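Learning to love the long rehearsal

I have joined a choir! I know, I know. I am the person who mimed her way through every school assembly and who once got asked, very kindly, at a cousin's wedding, whether I might like to hold the coats during the hymns. But my neighbour Homa Soltani has been going for years and has been working on me for most of them, and one evening in May I ran out of excuses and went along with her.

Reader, I have barely stopped singing since. I sing in the shower, I sing on the 49 bus (quietly, behind a scarf), I sing the alto line of things that really do need a tune on top to make any sense at all. My poor sister rang last week and I answered on a low G.

The choir is called Festenell, and I still don't know why. I have asked three people and had three answers. One said it was the founder's house, one said it was a misprint on an early poster that stuck, and Kamran Heydari, who conducts, just said 'ah' and handed me a folder. There's no audition, which was the first thing I wanted to know. You turn up, you say whether you think you're high or low, and you get put next to someone who knows what they're doing.

I got put next to Parisa Rostami. If you ever start singing late in life, I hope you get a Parisa. She leans in ever so slightly just before a tricky entry, so that you feel it coming, and she breathes loudly enough for you to breathe with her. For the first few weeks I was basically her echo, half a beat behind and half as loud. She never once turned to look at me when I went wrong, even in the slow piece in Latin where I came in on my own in the middle of a silence. She just turned the page for me.

What I hadn't expected was how much of it has nothing to do with the notes. I can't read music – or I couldn't, and now I can read it the way I read a French menu, picking out the words I know and hoping. But Kamran spends ages on vowels. Whole minutes on a single 'oo'. The first time he stopped us for it I thought he was being fussy, and then he got each row to do it in turn, and then all together, and the sound sort of clicked into one thing and I got goosebumps right up my arms. Forty-odd people making the same shape with their mouths! I went home and did it at the kettle.

And consonants! Did you know you can ruin a beautiful ending by having everyone put the 't' on in their own time? It sounds like someone dropping a box of pins. We practised the last word of one song over and over, watching his hand, until there was only one 't' in the whole room. The basses cheered themselves.

A word about the basses. There are never enough of them, so they are treated like visiting royalty and they know it. Kourosh Azimi sits at the end of their row and brings his own cushion, and he has the lowest voice I have ever heard come out of a human being. When he warms up you feel it through the chair. He told me he started because his doctor said it would be good for his lungs, and that was years ago, and he has missed one rehearsal, for his daughter's graduation, and he still sounds a bit sorry about it.

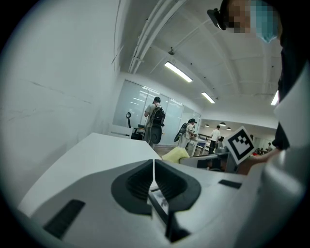
The long white table and the pipes overhead, one weekday afternoon.

Anyway, practising. I have had to learn how to do it, as I was never made to have piano lessons and so never built up the habit. My first idea was to set aside an hour every evening, which lasted exactly one evening. Now I do ten minutes with a cup of tea in the morning and I go over one page, only one, usually the page that frightened me most. I hum it, then I say the words in rhythm without any tune (this helps more than anything, do try it), then I put the two together and see what falls off.

Homa records the alto line on her phone and sends it round, with her dog joining in on the high bits. I have listened to her version of our spring piece so many times that when we sang it all together I missed the dog.

The spring piece is called Wuvero. It's by Parviz Ghasemi, who used to sing tenor with the choir and now writes for it, and it is my favourite thing we do. It starts with the sopranos on one long held note, and then the altos creep in underneath with a little rocking tune that I am certain is a lullaby, though he says it's about rowing. There's a place on the fourth page where all the parts cross over and for two bars the altos are on top. On top! I have waited my whole life for those two bars. I got them wrong in every single rehearsal and then, at the concert, with my knees knocking under my long black skirt, I got them right.

Yes, the concert. I haven't even got to the concert. It was a small one, in the chapel at Pletier, with a stone floor and an echo that hangs about for ages after you've stopped. I had never stood in front of people and made a noise on purpose before. Parisa lent me a throat sweet and told me to look at Kamran's left hand and at nothing else, and I did, and it went by in what felt like a minute and a half. My sister came. She cried at the Latin one, then denied it, then asked me for the name of it so she could listen to it in the car.

Afterwards there was fizzy wine in paper cups and a truly enormous tray of baklava, and the basses sang something rude from the sixteenth century on the steps outside.

So if you've been half thinking about it, please go and find your nearest one. Lots of them don't audition. Take a pencil (a proper soft one, everyone will try to borrow it), take a bottle of water and wear shoes you can stand in. You will be lost for the first month. I was lost for two, and I was having a lovely time throughout.

We start the autumn music next, and Kamran has already warned us there's some Norwegian in it. I've had a peek at page one and there's a word with three consonants in a row that I can't find a way into at all. Homa says the dog is working on it.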